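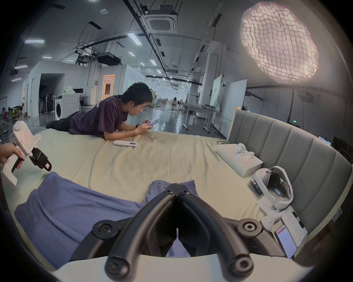

Figure 1. Looking at a phone, with a remote control lying on the bed in front.

Rooftop Solar for Renters: Our Term Project
Kristaps Sakalauskas and Natalia Ochoa

When we started in December we wanted to answer a question that had been bugging both of us since we moved out of the dorms: can people who rent get any real use out of solar power? Most of what we found to read was written for homeowners, and neither of us expects to be one of those for quite a while!

We picked the Astamell building, a three-story walk-up with 34 apartments and a nice wide flat roof, and the manager very kindly let us have a year of electric bills with the names taken off. The average apartment used 2206 kilowatt-hours over the year (lower than we guessed, but the heat and hot water there run on gas).

Natalia built the roof model in a spreadsheet she named Simia, and Kristaps handled the shading, which meant a lot of trips up a ladder with a tape measure. Our first layout ignored the stair tower completely, and we had to throw out two weeks of work, so please learn from us and draw the stair tower first.

In the final layout the panels cover 526 square meters. We then compared two ways of sharing the power, an equal split and a split by floor area, and we both liked the equal split better, mostly for how easy it is to explain to a neighbor on the stairs.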